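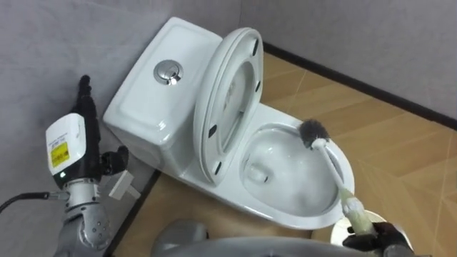

Menwood Workshop – Bathroom Fittings and Cleaning Group

Tue 6 January

Back in the small bathroom today, and my first proper entry since the break, so forgive the handwriting.

Brush first. I'm still a fan of the long white handle (the short Hollar one went in the bin back in August and I don't miss it one bit!). The dark grey bristles are thick and fluffy enough to sit right up against the inside wall of the bowl, just under the rim, where the short one always skated off. The grip is in its plastic film sleeve, the greeny-yellow see-through stuff. It bunches up. Rūta Rimkutė wants to try a snugger sleeve and I said go for it, as long as it peels off in one go and doesn't leave bits stuck to the handle.

Seat and lid both up before anything else, please, and I'm writing that down for myself as much as anyone. I like this lid, it leans back on the tank and leaves the whole rim open. The four little black bumpers underneath need a wipe as well, and they're so easy to forget – cloth and warm water, no brush. Same for the chrome button on top of the tank. It's a round one with the two halves, and it shows every fingerprint, so dry cloth last.

Order we settled on, more or less: under the rim, down the walls, then the drain opening, then flush with the brush still in the water. I had a long argument with myself over whether the drain should go first. Going to leave it alone for a week and see if anyone complains.

Cleaner is the Lūse one again, 80 mL in the bowl and leave it for 12 minutes. I tried to get away with less before the break and regretted it. We've got nearly 229 sachets left in the store according to the sheet, though the sheet also thinks we own a second mop, so somebody have a look before we reorder from Ullari.
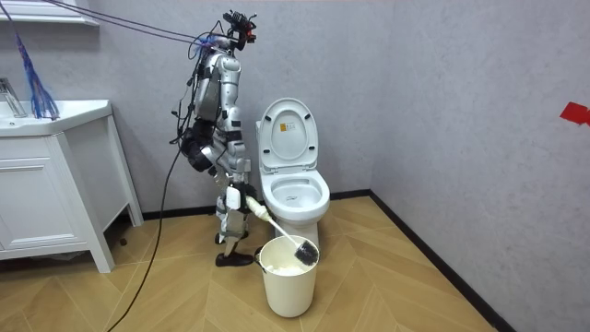

Brush over the bucket, in front of the toilet.

The bucket stays! I was ready to go back to the squat one, but the tall white one with the wire handle fits nicely on the floor right in front of the bowl, so drips have a very short trip to make. My one gripe is that the wire flops down and gets in the way if you're in a hurry. Maybe a clip? Or a bit of tape, I'm not proud.

Still to do:
Mop between the vanity cabinet and the toilet, it's a narrow bit and the wide mop head hates it.
Ask Rūta about the sleeve samples.
Find the lid for the Lūse tub.
Order number for the new brush heads is 1,237, written here because I've lost the sticky note twice.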